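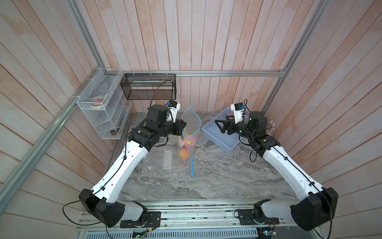 I spent Wednesday with the discount rate appendix of the Noltivmont flood barrier study, and I think the headline number depends almost entirely on one line of it.

The study puts avoided damage in year 44 at 94 million and discounts it at 2 percent. That gives a present value of a little over 39 million. Run the same line at 5 percent and you get 11. Nothing physical has changed — same water, same houses.

Murdo Imrie argued in the comments last time that market rates settle the matter. I don't agree. Market rates tell you what people alive now will accept for waiting. The households in year 44 are mostly different people, and they don't get to trade.

My other complaint is the growth path. Damage is subtracted from output each year, but output then resumes its old trend as if no capital had been lost. Unnur Vídalín raised this in March and the revised draft leaves it alone.

I've rebuilt the table with damage hitting the capital stock directly. Still checking the depreciation term. Spreadsheet goes up when that's done.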